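Dondby branch library to close in August for roof work

The Dondby branch of the Pirport Public Library will close in August while its roof is replaced, and readers will be served from a rented storefront on Mill Street until the building opens again.

The work is expected to take 16 weeks. Library director Marjatta Partanen told the city council on Tuesday night's regular agenda item that the roof had been patched several times and that another repair would be money poorly spent.

"We have had buckets in the children's section two winters in a row," Partanen said. "The patches hold for a while and then the water finds another way in. It needs a new roof."

The council approved the contract without debate. The work covers the full roof, new gutters on the north side and replacement of the ceiling panels over the reading room, where stains have spread since last fall. The brick front and the windows are not part of the job.

Most of the branch's collection will go to the basement of the main library in Irerden for the length of the project. Those books will still show up in the catalog and can be requested, but readers should expect to wait a day or two longer than usual for them to reach the storefront. A van already runs between the two buildings every weekday morning, and the library plans to add an afternoon trip.

The storefront, a former shoe shop next to the post office, is much smaller than the branch. It has room for up to 500 books on open shelves, along with a pickup counter, a return slot and one public computer. There will be no meeting room and no printer. Readers who need to print can use the main library or the community center on Pine Street, where pages cost the same as they do at the branch.

Branch manager Young-sook Ha has been choosing what goes to Mill Street. She said the shelves will lean toward new fiction, large print and picture books, which make up most of what is checked out at Dondby in any month. Cookbooks will get a shelf of their own. Local history will not go over, apart from the street atlas, which people ask for by name.

"If it goes out a lot, it comes with us," Ha said. "If it sits, it goes to the basement and you can ask for it."

Staff have also been pulling worn copies and extra copies ahead of the move. Those will be sold in the branch lobby during the last week before it closes. Hardcovers will be a dollar and paperbacks 50 cents, with children's books free to anyone with a library card. Anything left over goes to a paper recycler.
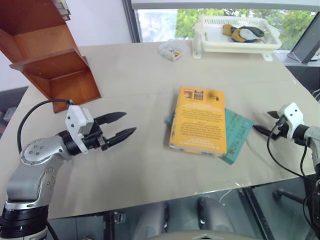 Books on a table with a beige cover.

Story time for preschoolers will move to the community center for the length of the work and keep its 10 a.m. start. The English conversation group will meet there too, in the small room off the gym. The chess club has been offered space at the main library but had not decided whether to take it, according to Ha. The tax help desk does not run during those months and is not affected.

Storefront hours will be shorter than branch hours. It will open at 11 a.m. and close at 5 p.m. on weekdays, with a half day on Saturdays. Several readers who spoke during public comment said that would make it hard for people who work regular hours to pick up books.

"I get off the bus at a quarter past," said Getsemaní Villalobos, who lives on Dondby Avenue and has two children in grade school. "I would be looking at a locked door every day except one."

Partanen said the lease does not allow evening opening because the building's alarm is shared with the other tenants. She said the library is looking at a set of pickup lockers that could be placed outside the community center, which stays open late. No price has been given for the lockers, and she did not promise that they would be in place when the branch closes.

Parking was the other complaint. The branch has its own lot, while Mill Street has metered spaces only. The city's parking office has agreed to mark two spaces in front of the storefront as free for 15-minute stops. The branch lot will be fenced off for the crew and their equipment, and the walkway beside it will close as well. People who cut through from the bus stop to the school will have to go down to the light at Third Street and cross there.

Jong-dae Choo, who is managing the project for the city, said most of the noise will come in the first weeks, when the old roof comes off. The crew may start at 7 a.m. but not earlier. He said letters will go out to every address within 400 feet of the building before work begins.

Choo said weather could move the end date. The schedule has some slack in it for rain, but a wet fall would push the inside work back – the ceiling cannot be touched until the roof above it is finished and checked.

Money for the roof comes from the city's building fund and was set aside in this year's budget. The rent on Mill Street will be paid out of the library's own operating budget. Partanen said part of that will be offset by lower heating and electric bills while the branch is empty.

None of the Dondby staff will lose hours, she said. Some will work at the storefront and the rest at the main library, where the sorting room has been short of help. Vimala Sundaram, who runs the children's section at Dondby, will split her week between the community center and Irerden. She is planning a school visit program for the fall so that classes that normally walk over to the branch do not miss a season.

"They won't get the walk, but they will get the books," Sundaram said.

Items checked out from Dondby before the closing can be returned to any location, and the outside book drop at the branch will be sealed on the last day. Due dates that fall in the week of the move will be pushed back a week automatically. Holds already waiting at the branch will be carried over to Mill Street, and readers will get an email or a phone call when they are ready. Anyone who would like holds sent to the main library instead can change the setting on their account or ask at the desk before the branch closes.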